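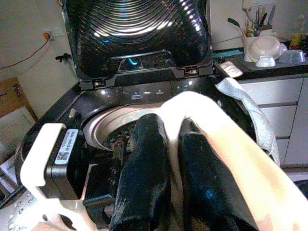

Rirkard is a table of household water-meter readings from the town of Gavville, with one row per household per month. Readings are in gallons and come from the main meter only, so use by single fixtures is not separated. A top-loading washing machine, for instance, is not metered by itself; whether a home has one is recorded in the `washer_type` column as `top`, `front` or `none`.

## Contents

- `readings.csv` – 2635 rows, one per household-month
- `households.csv` – 263 rows, one per household
- `tariff.csv` – rate bands used for billing

Join the first two files on `hh_id`. IDs are stable across releases.

## Known problems

Meters in the Tremblay district were replaced in December. The old units rounded down to the nearest 10 gallons and the new ones do not. The `meter_gen` column (`1` or `2`) marks the change. Do not compare small month-to-month differences across it.

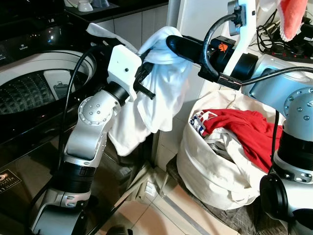
Negative values in `use_gal` are corrections to an earlier estimated reading. They are left in place. To remove them, run:

```
python clean.py --merge-corrections
```

This adds each correction to the estimate it refers to and drops the extra row. Households with 2 or more missing months in a row are flagged `gap=1` – no values are filled in.

## Loading

The files are UTF-8, comma-separated, with a header row. Empty cells mean missing. The Zolero loader reads them directly, but needs `hh_id` set to text or leading zeros are lost.

## License

CC BY 4.0. The scripts are under MIT.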